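Boards > Robotics > Perception and grasping > Clear film wrecks my segmentation
Reading time: 2 min
Search this board Go

tukur_gate
Using the Trarnau planner with Lundel for masks. Box unpacking task, 306 demos, 300 for training. Anything under clear film gets merged into the film, and the planner then picks a grasp on the highlight. Training for longer made no difference.
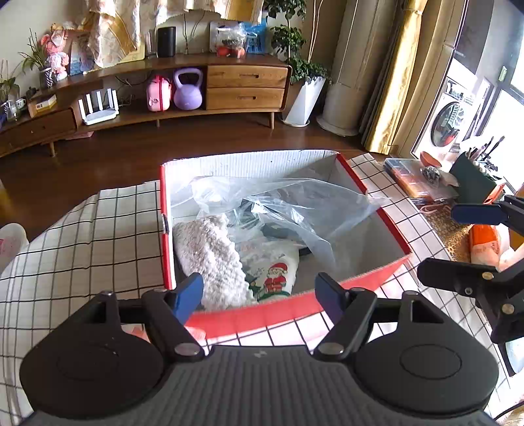 Lundel's default confidence threshold is far too low for this, so I raised it. The planner still goes wrong. With the crinkled plastic across the back and middle of the box, the mask runs over the right edge and takes in part of the tablecloth grid. The white item with the Santa on it comes out fine.

tennant15
I'd leave the threshold alone. Your masks are per image. Carry them over 13 steps and vote, because highlights move when the wrist moves and the objects don't.

pelm
Disagree. Voting only smears it if the film shifts too. Label film as its own class and let the planner treat it as something to lift first.

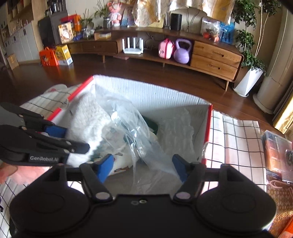

Last edited in March by tukur_gate

Tried pelm's way on this view. The film gets its own mask now, but the white fuzzy fabric under it is still joined on. The dark green thing near the centre separates cleanly.

tennant15
White under clear is the hard case. Did you try the voting?

tukur_gate
Not yet. It adds about 15 ms a step and I need to check the control loop can take it.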